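Search this blog... Go

Yellow Bins and a Steel Tray

25 May 2022 - 3 min read

I have been a sorter of small parts ever since my first box of mixed screws, so when Ah-rin Woo and I talked about how to lay out a table for little electrical bits, I got a bit carried away (you know me). What I like is shallow yellow bins, two on each side, and a steel tray in the middle. 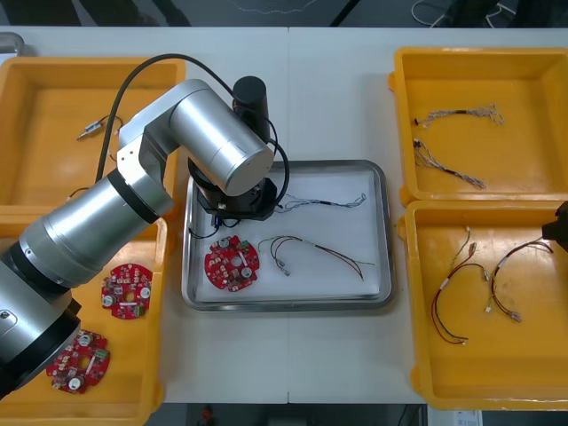

I used to swear by deep boxes, the Howlader kind with lids, and I spent half my life tipping them out to find one lead. With a shallow bin you just look. The round red boards get a bin to themselves - I am firm about that. 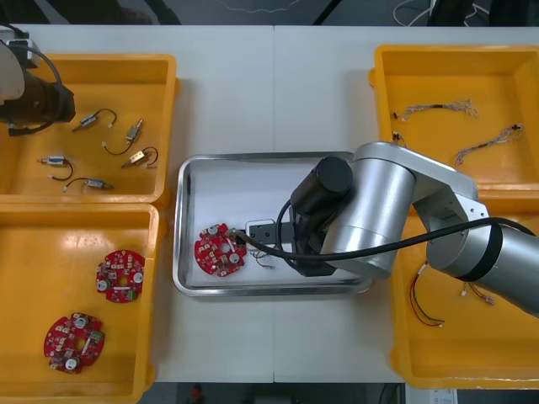 Wired parts need more elbow room than you'd think! Every one has its own thin black tail and tiny white connector, and if you heap them up you'll be untangling until supper. I spread mine out and let them sprawl.

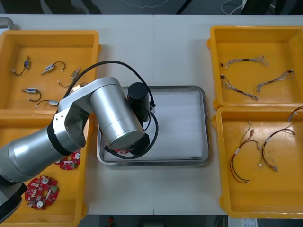 On keeping the tray clear

The tray is for whatever you're busy with now. Gun-woo Seok parks his coffee spoon in his, and we have had words.

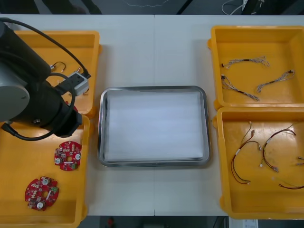 Yellow bins on the white table, with the red boards at lower left.

Recent posts
My February drawer clear-out
Labels that stay stuck
A shelf for the Plendari jars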